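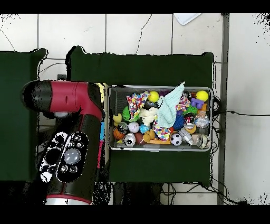
Station check before a recording block, Tistby room
Filled in by Darnell Ostrowski, May, morning block

I do this sheet before every block of grasping examples, and I write too much in the comments (sorry, Bundgaard team, you did ask for comments!). OK means OK. FIX means I dealt with it before recording. WATCH means go ahead, but keep an eye on it.

ARM AND PANEL

1. Joints move freely by hand in guide mode: OK
Smooth all the way round. The wrist joint felt a bit gritty last block and I was ready to complain, but this morning it's lovely.

2. Panel buttons respond: OK
I press every one. The big gray one needs a proper push, so don't just tap it and walk off thinking you've changed modes.

3. Emergency stop tested with the arm moving slowly: OK
Stopped right away. Reset and tested again.

4. Speed limit set for a person in the room: FIX
Somebody left it on the overnight setting. Please, please put it back when you finish! I've stuck a note on the laptop.

FLOOR AND CABLES

5. Cables clear of the walkway: WATCH
We still have black cable running across the white tile, plus the bundle hanging down off the side of the table. I've asked Rerley for floor covers and they say next week. Until then, step over, and no rolling chairs on that side.

6. Cable bundle has slack at full reach: OK
Ran the arm out to its furthest point and back, no tugging.

7. Table pads flat and not sliding: OK
I lean on the dark green one with both hands, very scientific. The edges are getting a little wavy, but it stays put.

BIN AND TOYS

8. Wire bin has no sharp or bent ends: OK
Ran a gloved finger round the rim. Gloves, everyone. I learned that one on the old bin.

9. Bin position matches the start pose: FIX
It was 3 cm too far toward the arm. Moved it back and reran the start pose twice.

10. Fill level: OK, with a grumble
It's packed, and that's what Mirnska wants for the clutter set. The trouble is that the knitted mint-green thing flops over the top rim, and if the arm grabs it first you lose half the bin along with it. I say leave it in. A learner that only sees tidy bins is going to be useless on a messy one. But mark those attempts "multi-item" so they can be sorted out later.

11. Toys whole, nothing leaking or shedding: WATCH
The fuzzy and spiky ones are the ones to check for loose bits. I gave them all a squeeze. The blue pom-pom is on its last legs if you ask me, so swap it when the new box comes.

12. Mix of hard, soft and see-through items: OK
Plenty of balls, a few plush, the printed fabric ones, and clear stuff too. Keep the clear and shiny ones in even though the success rate dips. We're short on those examples.

CAMERA AND RECORDING

13. Overhead view covers the whole bin: OK

14. Depth looks sane: WATCH
I'm getting white speckle on the black parts of the arm, where there's no depth coming back. It doesn't bother me on the arm. If you ever see it spreading over the toys, stop and recalibrate before you record any more.

15. Disk space and labels: OK
We're at 530 good attempts toward the 1,000, and there's room for the rest. I'm planning 40 this block, then a reshuffle of the bin by hand, arm stopped. Label failures as failures, please. I found several dropped grasps saved as good ones and had to go back through the lot.

Cleared to record: yes
Still open: floor covers (item 5), pom-pom (item 11)
Next check: after lunch, before the second block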